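Gripper Trials at Halliday: Frequently Asked Questions

We get a lot of mail about our tabletop gripper trials, and much of it comes from folks who are setting up a bench of their own and would like to skip a few of our mistakes. We're glad to help! The answers below are the ones we find ourselves typing most often, last gone over in August.

What are you comparing?

Two sets of gripper fingers, mostly. The Dudden fingers are narrow and come to a slim tip, and the Sekton fingers are wider and flatter and a good deal more forgiving if your approach is a little off. We run both on the same pair of arms with the same controller, so that when one does better than the other we have a fair idea of why.

Why do you use pens and pencils for everything?

They're cheap, they're easy to replace, and they are surprisingly fussy to pick up. A round barrel rolls away if one finger touches down early, a clip turns the whole pen when you squeeze it, and a fat marker wants a different opening width from a pencil. We tried wooden blocks for the first few weeks and every gripper looked wonderful, which told us nothing at all.

What does the task look like?

The arms pick writing tools off the tabletop and put them in a clear plastic box toward the back. One full run is 25 picks. We don't line anything up beforehand - pieces go down however they land, crossed over each other if that's how they fall, and the arms have to cope.
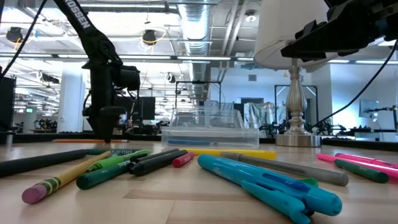 Pens and markers on the tabletop, with the clear box behind them. 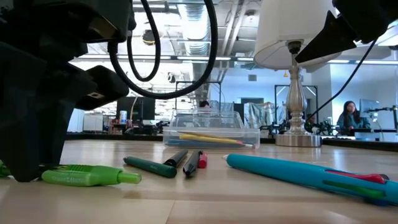
Which fingers should I buy?

It depends on your objects (sorry, we know that's the answer everyone dreads). For pencils lying flat on a hard surface we reach for the Dudden set every time. For thick highlighters and anything with a grip section, we've been happier with the Sekton. If you can only have one and your pieces vary a lot, start with the wider fingers and slow your closing speed down.

How many picks before you trust a result?

We like to see 3,000 for each set of fingers before we say anything out loud. We once got very excited over the first 290, and by the end of the week the two sets had traded places.

Does the camera position matter?

More than we expected. We tried 7 positions before settling down. A low view close to the table is lovely for judging how far the fingertips are from the surface, but big objects near the lens hide the small ones behind them, so you'll want a higher view as well.

Can I get your controller settings?

Yes, and please do! They're in the Fetodard download, along with our run sheets. Opening width and closing force are on the first page, and you should expect to change both of them for your own fingers.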